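Search this site Enter keyword Go

Print this page | E-mail this page

PRESS RELEASE
For immediate use, March

Unel opens up its two-arm kitchen cell: set-up and care guide now free to all

Plarkstead. Unel has today put out the full set-up and care guide for its two-arm kitchen cell. Free to download, no sign-up. It covers the bench, the arms, the grippers and the cables, and what to do when one of them starts playing up.

The guide was written at our Plarkstead workshop over the winter, mostly between jobs. It runs to 37 pages. Short ones. The first half is for whoever puts the cell together, the second half is for whoever has to live with it afterwards.

Why now: more and more of our calls are about small things. A gripper that closes a touch late. A cable that has crept round to the wrong side of the wrist. A plate that gets dropped one time in ten. None of these need an engineer on a train. They need a hex key, a clean cloth and a page that says what to look at first.

What's in it

Bench set-up. Fix the table before the arms, not after. Both arms are brought to the home pose and checked against the table before any kitchenware comes out. Guide gives the order of bolts and when to go round them again (after the first 80 hours, then at every quarterly check).

Laying out the objects. Big things to the edges, middle left clear so that either arm can work across it. Things that need opening should face inwards. The tall things want particular care as an elbow will find them before a gripper does.

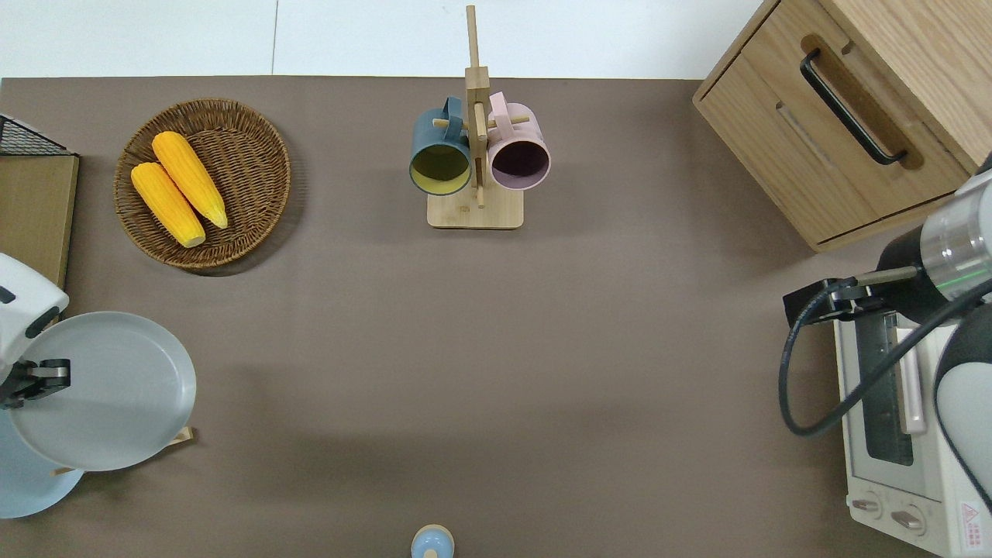
The kitchen cell with the left gripper holding a light grey plate by its rim. Mug tree and corn basket at the back of the table.

Grippers. Finger wear is the commonest fault by a long way. Plates are hard on fingers, the rim sits on one small patch of the pad and polishes it. The guide shows how to check the pads by feel, how to swap them in pairs and how to re-zero the gripper when you've finished. Never change one finger on its own, the grip goes off centre and you will be chasing it all afternoon.

Cables. Each gripper cable needs enough slack for the wrist to turn fully both ways, and no more than that. Turn the wrist by hand with the power off and watch the loop. If it snags on anything on the bench, move the clip back towards the elbow and try again. Most of the intermittent faults we see end up being a cable that was pulled tight one time too many.

Cleaning. Dry cloth on the casings, damp cloth on the table, nothing sprayed near a joint. Crumbs and dust get into the gripper slides so brush them out weekly. The cell should be be powered down for this, and the guide says so on every page where it matters.

Daily check. Takes 7 minutes if all is well. Home both arms, look over the cables, open and close each gripper, then one slow plate lift on each side. If the plate slips, stop there and go to the gripper section. Don't turn up the grip force to get through the day.

Pullov joins as spares partner

Pads, clips and cable sets named in the guide will be stocked by Pullov, who have handled our bench fittings for some time. Parts are sold in the same kits the guide refers to, so the kit number on the page is the kit number on the bag. Orders placed before 2 pm leave the same day.

The Gündoğdu training kitchen had the draft before anyone else and used it to rebuild a cell from the bare table up. Their notes came back with a lot of red on them. The section on re-zeroing was rewritten from scratch as a result, and the cable pages were moved ahead of the cleaning pages, where they should of been in the first place.

Still to come

A separate sheet on wrist joint replacement. Not in this edition, the drawings aren't ready. Until then wrist work stays with the Plarkstead workshop and owners are asked not to open the joint themselves. A large-print wall chart of the daily check is at the printers and will go out with all new cells.

Existing owners don't have to do anything. The guide applies to cells already in use, though older benches have a different clip and there is a note on that at the back.

Corrections welcome, there will be some. Send them to the Unel press and support desk with the page number, please.

ENDS

Notes for editors

Unel builds and looks after small two-arm robot cells from its workshop in Plarkstead. Copies of the guide and a larger version of the picture can be had from the press desk. Workshop visits for trade press by arrangement, mornings are best.

Print this page | E-mail this page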